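I wasn't going to take the Gredow job, and I'd like that on the record before I tell you how I took it.

It was a slow April. My office is over a mattress store called Perron, so the whole place smells like new foam, and on sale days I can hear people bouncing. I'd had 11 calls that month and nine of them were wrong numbers looking for a queen-size box spring. So when a woman in a green raincoat came up the stairs and put an envelope on my desk, I was polite to it.

"There's 3,000 in there," she said. "I want you to find out who's writing to my husband."

"Love letters?"

"Invoices."

Well, that was new! She laid out four of them, all from an outfit called Triltier, all for "storage," all paid in cash. Her husband ran the Gredow, the old movie house on the corner with the one working letter in its sign, and as far as she knew he had nothing to store. He owned two suits and a popcorn machine. He'd also stopped sleeping, and he'd started locking the glove compartment.

I told her I did missing persons. She said give it a week and he might be one.

So off I went to Triltier, a row of rental units out past the car wash. The kid at the counter wouldn't tell me a thing until I said I was there to pay the Gredow bill, and then he couldn't find the pen fast enough (people will tell you anything if they think you're paying). Unit 70, all the way at the back. He even walked me down there and told me about his knee.

The padlock was brand new and the hasp was older than me. I'm not proud of what I did next, but I'd brought the screwdriver, so I can't claim it was a sudden impulse.

I was expecting cash. Maybe a motorcycle, maybe a second wife's furniture. What I got was film cans, stacked up to my chin, every one with the same strip of tape and the same word in black marker: CILTAREL. I'd heard of it, the way anybody who grew up in this town has heard of it. It was a horror picture they shot at the quarry when I was in grade school, and it never came out, and the man who put up the money drove home from the last day of filming and never got there. My mother was an extra. She got a sandwich and a sunburn.

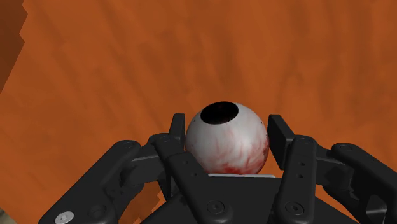

I pulled the string on the light bulb and read the top can again. Somebody had written a date under the title, and it was two days after the money man disappeared. Two days after they were supposed to have quit shooting.

So what were they filming?

I was still standing there with that one when I heard the kid's voice up front, telling somebody else about his knee. Then footsteps, hard shoes, in no hurry. I turned off the light, got in behind the cans and pulled the door down as far as it would go. It stuck a foot off the ground. It would.

The shoes stopped right outside. They were very nice shoes. Next to them, dripping on the concrete, was the hem of a green raincoat.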